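6 September 2026
Grallow workshop notebook, tidying trials

Where we are
Second week of the home tidying work for Brisidwood. They want the small-item sorting on their end-of-tenancy jobs taken over by arms, and before that they need people to show the arms how, with hand-held grippers. I said in the planning meeting that I thought the order was wrong. Still think so.

Today's lot
37 runs written up, all cords, chains and threads. Toys and bedding were left alone, which is a pity, as the bedding is where the backs go. Anyone who has done a season of changeovers will tell you it's the quilts. The Plitolero sheet has no line for lifting, only for "small clutter", so small clutter is what we do.

What it does to the work
By hand you scoop up a tangle and your fingers have half sorted it before you look. With a gripper in each hand you have two pinches and no palm. You slow right down and you stop talking. The tidying crew noticed this before I did — they used to chat across the room, and now it's heads down till the end of a run. Pay is by the hour for the trials, fine. What happens in November when it goes back to by the room?

El Sherbiny's note says the arms will "free up" 600 hours. Free them up for whom? I asked for the working behind that figure and got the same note again with a new cover. If the hours come off the rota, the note should say so. The crew can read.

Also: wrists. 2 people asked for a longer break and got it. Not on the sheet either. I have pencilled in a column.

Cords and chains
Worst of the materials by a long way. Thin cord keeps its loops if you take it high up, but the loose ends go wherever they like. Chain swings. Doing both over the tub is the sensible way, and I'd keep that whatever else changes.

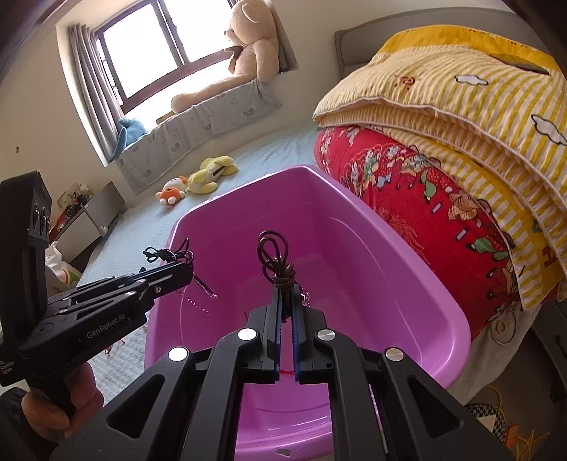 To do
Ask Brisidwood who sorts what the arm drops.
Get a lifting line added to the sheet, or stop calling it a tidying trial.
Let the crew read the El Sherbiny note before the next meeting.
Red thread on pale carpet: try picking it up by hand first and write down the time, so there is something to compare with.
Wrist column to stay in, in ink.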